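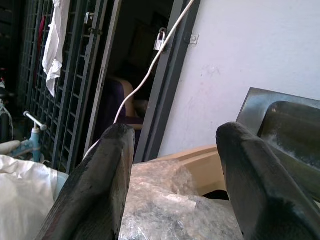 Wrist camera, fingers over the bubble wrap.

Filed under: Equipment and purchasing
Shares 5 | Comments 5

From: Trinity Boateng
To: Wister hardware list
Date: Mar 27, 2020
Subject: Re: second-half budget, two-arm cell

Benito Toledo wrote:

> I have the draft budget for the household cell and it still has one
> line reading "grippers and sundries". Finance will send that back.
> Can you split it into things we buy once and things we wear out?
> Also, do we need new fingers at all, or is that a nice-to-have? The
> present ones close and open. And please say whether the Ferreira
> cable kit goes in this year or waits until October.

Benito,

Split as asked. I have kept to what the laundry-area work needs, and left out the second workstation, which ought to have its own request.

Bought once: the cable kit and a finger gauge. Worn out: fingers, finger pads, cable ties, cleaning cloths.

Fingers first. Yes, they do close and open. The present set is scuffed and dusty all the same, and we have no record of when it was fitted. Closley quote 140 a pair for the plain dark ones, with a lower price only if we order for the whole year in one go. I would budget for a pair per arm now and a spare pair per arm on the shelf. Pads are a separate part number. Their quote puts both on one line, so please ask for it to be reissued before you copy anything across.

I would not pay extra for the ribbed fingers. Most of what we handle is cloth and thin packaging, and the ribs catch on a loose weave. If Censtead want them for the box work they can raise it from their side.

Cables are the bigger item.
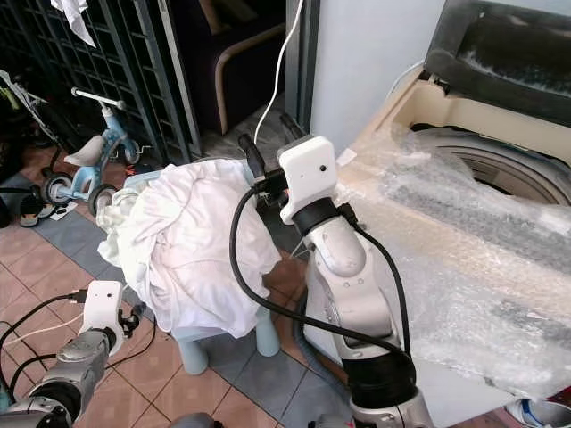
At present the gripper leads run outside the arm in a wide loop, and with fabric in reach of the fingers I regard that as a snag risk at every approach from above. The Ferreira kit is 1,300 for both arms, with clips, sleeves and shorter leads. Fitting is our own time and I have not costed it. We would need the cell idle while it is done, then a fresh check of the wrist joint limits, as a tighter lead reduces how far the wrist can turn before it pulls.

My preference is to buy the kit now and fit it before any more cloth work is booked. If it has to wait until October, put in a small sum for replacement leads instead - we will break one sooner or later, and the lead time on them is poor.

Things I have left out on purpose:

- a second wrist camera (the present one does what we need)
- a larger gripper, which would push us over the wrist load with a wet towel in it
- a service contract; the terms exclude fingers and leads, so it covers the parts that give us least trouble

One query back to you. Does the budget treat delivery as part of the item or as overhead? Closley charge it per order, and that decides whether I ask for the pads together with the fingers or later on.

I can let you have part numbers once the Closley quote has been reissued. The Ferreira one is good as it stands, but check the expiry date on it before you send the form up.

Trinity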